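대학 연합 로봇 동아리 Cikeck, 10월 과제 기록. 양팔로 식기 건조대 위의 테이프 롤을 옆 종이 상자로 옮기는 작업. 담당은 나와 Oğuzhan Yaman.

조건: 검은 천을 깐 작업대, 건조대와 상자의 위치 고정. 대상물은 회색 덕트 테이프와 투명 포장 테이프 2종. 원격 조작 시연을 모아 모방 학습에 쓴다. 현재 291회 수집.
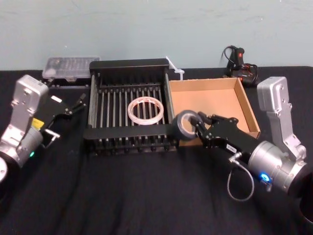
오른팔 그리퍼로 덕트 테이프 파지. 투명 테이프는 건조대 안.

파지 방식은 손가락 하나를 롤 중앙 구멍에 넣고 벽면을 집는 것으로 통일. 바깥지름을 양쪽에서 잡는 방식은 초기 시연에만 있고, 학습 세트에서 제외했다. 섞어 두면 정책이 두 방식의 중간 자세로 접근한다.

투명 테이프가 더 어렵다. 윤곽이 약하고 금속 봉의 반사와 겹친다. 헤드 카메라만 썼을 때는 롤 중심 추정이 봉 간격만큼 밀리는 경우가 잦았다. 손목 카메라 입력을 추가한 뒤 편차가 줄었다. 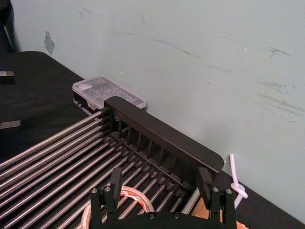 손목 카메라 시점. 봉 사이로 투명 테이프 롤의 테두리가 일부 보인다.

남은 문제는 가림. 접근 후반에는 그리퍼 몸체가 롤을 가린다. Taner Yazıcı 선배 의견은 접근 각도를 더 세우자는 쪽. 일요일에 각도만 바꿔 시연 70회를 추가 수집하고 같은 설정으로 재학습할 예정.

평가는 롤 초기 위치를 무작위로 두고 진행. 상자 안쪽 바닥에 닿은 뒤 놓아야 성공, 상자 벽에 걸치면 실패로 센다. 재시도는 2회까지 허용. 학습 설정과 평가표는 동아리 저장소 Corkemari 폴더에 있음.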